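I've packed parts at Kumeck long enough to be fussy about my bench, so when the two arms came in July I was a bit of a grump (sorry, Deming!). Sorting was my quiet time, with the radio on and my mind somewhere else entirely.
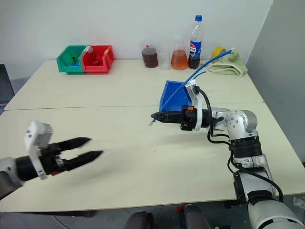
Blue cable over the blue bin, green and red bins at the back.

Now I mostly set out the bins and step in when a cable snags. My wrists are so much happier, I'll admit, but I do miss the chatter across the table, and Hanyu misses it too.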